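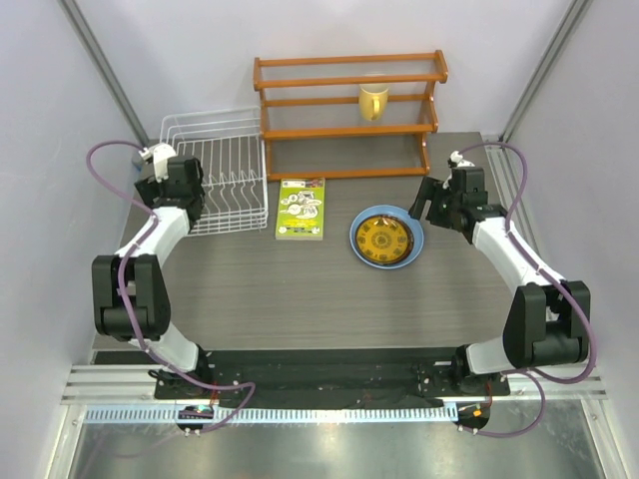

Negin Mahmoudi
Inspection Engineer, Gratside
2018-11-01

Pre-acceptance safety checklist: Flasico two-arm tabletop cell, kitchen task kit

Unit under review was supplied for trial by Milwood. Inspection covers the bench, both arms, cabling, electronics and the household items used for the handling tasks. Software was checked only where it affects stopping and speed. Results are given as OK, OK with comment, or OPEN. OPEN items must be closed before the purchase order is signed.

1. ENCLOSURE AND BENCH

1.1 Walls on three sides, fixed, no sharp edges. OK.
1.2 Operator side. OPEN. The near side has no wall. The quote lists a light curtain as an option and we did not order it. Either it gets ordered or a marked standing line goes on the floor, 250 mm outside the full reach of the arms.
1.3 Corner posts tight. OK. Rear left needed a quarter turn.
1.4 Table surface flat, no lifted edge. OK.

2. ARMS AND MOUNTING

2.1 Base mounts, left and right. OK. All screws marked with paint pen after torque check.
2.2 Long mounting plate between the bases. OK with comment. Thin red wires lie on the face of the plate. A dropped dish could pinch them. Add a cover strip.
2.3 Elbow clearance, right arm to side wall. OPEN. The elbow is a bulky joint and sits close to the wall. Software limit is set, but there is no hard stop. Milwood to confirm in writing that the limit survives a power cycle.
2.4 Elbow clearance, left arm. OK.
2.5 Gripper tips secure. OK. Pull test by Hooman Daneshvar, 6 pulls per tip, no movement.
2.6 Arm-to-arm collision check. OK with comment. Works at the default speed. At the top speed setting the arms stopped later than the manual says. Keep the speed cap on until Flasico replies.

3. CABLES AND ELECTRONICS

3.1 Purple arm cables, strain relief at wrist. OK.
3.2 Purple cable, right side. OPEN. The loop is wide and hangs below the table edge. It can catch a sleeve or a cart handle. Shorten the loop or clip it to the rail. Repeat the full range of motion after clipping.
3.3 Cable channel along the front rail. OK. Slots clear.
3.4 Small boards under the left and right bases. OPEN. They hang from the rail with components exposed. Fit covers. Anqi Xu has asked for the drawing, reference 108.
3.5 Emergency stop cuts power to both arms. OK. Tested with arms moving and at rest.

4. TASK ITEMS

4.1 Dish rack. OK with comment. The left gripper parks right beside the front corner of the rack. Move the park position 150 mm toward the operator.
4.2 Wooden shelf. OK with comment. Stable when pushed by hand, but not fastened. Two screws from below would do it.
4.3 Mug, bowl and plate. OK. No chips. The yellow plate is stored in the blue bowl between runs. Check it is seated before start.
4.4 Lime-green item with printed cover. OK. Lies flat in front of the shelf. Not on the kit list, add it.

5. PAPERWORK

5.1 Manual, English. OK. The section on daily checks is one page and could be posted at the bench.
5.2 Service contract. OPEN. The August draft covers parts only. Mahnaz Rahimi wants labor included for the first year.
5.3 Training record. OK. Benjie Calimlim and Hooman Daneshvar signed off.

Comments: no item above prevents supervised trial runs at capped speed. Item 3.2 should be done first, it takes a few minutes. Retest of 2.6 needs two people, one on the stop button.

Contact: Gratside Equipment Inspection. © 2018 Gratside. All rights reserved. Back to top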